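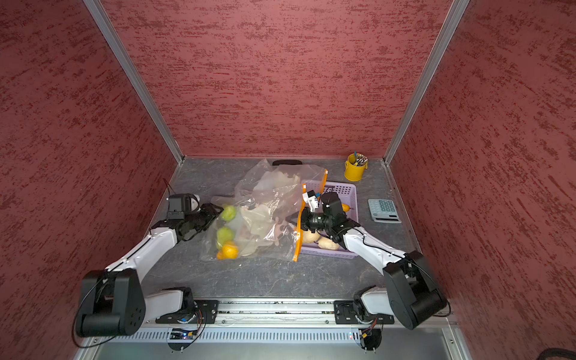 Bags, fruit and the purple basket

Nazareno Sala
Nov 12, 2023

A thread on fruit bags. A few people asked after the last one how I sort them out, so I've written it down in order. Apples, oranges, the bags they go in and the basket that ends up with the lot.

–

I'm keeping green apples and an orange in the same clear bag for now. I know the advice is to keep them apart. If they're going to be eaten within a few days I don't bother. If they're going to sit, apples get their own bag and go somewhere cool.

–

The crumpled pale plastic in with them is the usual thing. Bags collect inside other bags. I used to have a drawer for them at the old flat in Ridberg, and it got to the point where the drawer wouldn't shut.

–

So the first job is always to get the fruit out and see which bags are worth keeping. I check for splits along the bottom seam and for anything sticky. Split ones go. Sticky ones get a rinse if they're thick enough to stand it.

–

Thin bags are a pain to open again once they've been scrunched up. Find an edge and hold on to it, then pull the other side away with your free hand. Licking your fingers works but please don't do it with food bags. A damp cloth next to you does the same job.

–

The zip bags are the ones I do look after. Mine have an orange strip along the seal, so you can find the opening end straight away when there's a pile of clear plastic in front of you. With the all-clear sort I end up turning them round and round.

–

For people who asked where I get them: the market hall, the stall at the back next to the key cutter. They aren't a named make as far as I know. I did try the Barbier ones for a while and they were fine, a bit stiff in cold weather.

–

How to tell if a zip bag is finished. Close it with air in it, then press gently. If it goes flat the seal is gone or there's a hole somewhere. It can still be used for dry things like string or clothes pegs, so I put it in the other pile.

–

Start the seal from one end and run along it slowly. Most people press in the middle first and work out, then wonder why the corner is open. I did this for years. My sister pointed it out.

–

Washing them. Lukewarm water and a drop of washing-up liquid, turn inside out, rinse, stand them over a wooden spoon in a jar. They take for ever to dry in winter. I've started hanging them from the airer with a peg on the bottom corner, seal side down, and that's quicker.
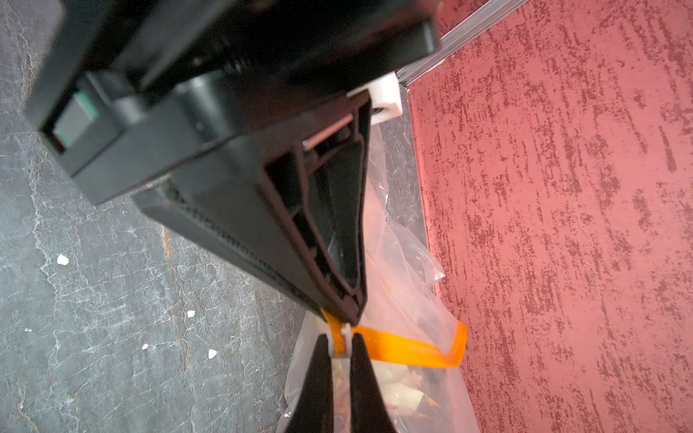

–

The corners at either end of the seal hold water long after the rest has dried. I run a bit of kitchen roll along the groove. If you put the bags away damp they get a smell, and then whatever goes in next gets it as well.

–

Anything that had raw meat or fish in it gets thrown out. I'm not washing those.

–

Folding. I lay them flat on the table, push the air out towards the open end, fold in half and in half again with the strip on the outside. Then they stand up in a row like index cards. Rolling them looks neater for a day, then they all unroll.

–

A word about buying in bulk. In August I was offered a box of 1000 produce bags from Flidero when the greengrocer's by the bus station was closing. Very cheap. I said yes before I'd thought about where it would go.

–

It went under the bed, then on top of the wardrobe, then to the allotment shed. I gave 2 big bundles to my neighbour for her seed potatoes and there's still plenty left. They're the very thin sort that come off a roll. Fine for lettuce, no good for anything with a stalk.

–

If you're offered a box like that, ask how thick the bags are and have a look at one first. That's all I've got to say about bulk buying.

–

On to the basket, which is the part I wanted to get to.

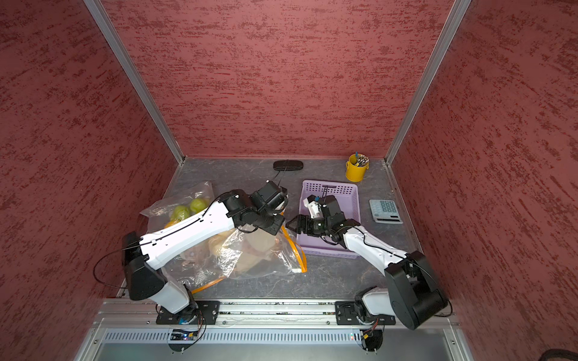

Page 2 of 4

The purple one is the one I use for fruit. It's a vented crate with holes in a grid down the sides, so the air gets round. Lavender, really, if you're being fussy about colours. I wanted white and they didn't have it.

–

I tried a solid tub before this and the fruit at the bottom was always the first to go soft. Nothing at the bottom of the tub ever seemed to dry off. I keep potatoes in that now, with the lid off.

–

What goes in loose: oranges, lemons, anything with a thick skin. What stays in a bag in the basket: grapes, cherries, small plums. They find the holes otherwise, and you get one squashed in the grid and have to pick it out with a skewer.

–

Leave the bags open at the top if the fruit's going in the basket. A sealed bag in a vented crate is a sealed bag, and you may as well have put it in the tub.

–

Apples I put in last, on top, stalks up where I can manage it. They bruise if a bag of oranges lands on them. I'm not going to pretend I always remember.

–

Bananas don't go in. They hang on the hook on the side of the cupboard. I did have them in the basket over the summer and everything around them ripened at once, so we had a week of fruit salad.

–

Cleaning the basket. It goes in the bath with hot water and an old washing-up brush. The flat parts are easy. The holes take ages. Do it when you've got the radio on.

–

Somebody asked about lining it with newspaper. I do in winter when there's muddy stuff from the allotment. One sheet on the base only, none up the sides, and change it when it's damp. Don't use the shiny supplement pages, they just go slimy.

–

The empty zip bags live in a shoebox on the shelf above. Standing up, strip side to the top, big ones at the back. I had them in the basket underneath the fruit for a while and it meant tipping the whole thing out whenever I wanted a bag for sandwiches.

–

Clips. If a seal's gone but the bag is sound, a clip over the folded top is good enough for bread or rice. I bought a packet of the Zenel ones and like the longer size. The short ones ping off a full bag and go under the cooker.

–

Elastic bands do the job as well, but they perish, and then there's a bit of old band stuck to your bag. I've stopped using them for anything that's staying put longer than a fortnight.

–

Labels. I write on a bit of masking tape and stick that on before the bag goes in the freezer. Pen straight on the plastic either rubs off or never comes off. I've got a bag that says BEETROOT on it for good and it's been used for all sorts since.

–

For the freezer, apple slices do well in the zip bags. Lay them out on a tray first and freeze them like that, then bag them. Otherwise you get one block of apple. Orange segments I've tried and didn't like the texture afterwards.

–

The peel is worth keeping though. I pare it off with a peeler, freeze it flat in a small bag and use it for cakes and in the pan when I do red cabbage.

–

Whole thing takes me half an hour on a good day, a bit longer if there's washing to do. I do it when the shopping comes in, before anything else is put away. If I leave it till the evening it stays on the side until the next shop.

–

Next thread will be the potato tub and what I do with onions. If you've got a better way of drying the bags, put it below, I'm still not happy with the airer.

Comments (4)

marrowfat_jen
I use a plate rack for the bags, one over each prong. Takes up the whole draining board but they're dry by morning.

pete on the hill
Agree on the bananas. Do you keep pears with the apples or on their own? Mine go from hard to mush overnight.

Nazareno Sala
On their own, on the windowsill, then into the fridge the minute they give at the neck. Plate rack is a good shout, Jen, I'll try it.

tilda.w
Is the stall still there next to the key cutter? I went looking and could only find the one with the buckets.

More from Nazareno Sala
Getting the smell out of a lunchbox
Shelf above the cooker: what I moved and why
Jam jars without lids
Lettuce in thin bags, a week's trial
Allotment shed tidy, part 2

Contact | Copyright Nazareno Sala | Back to top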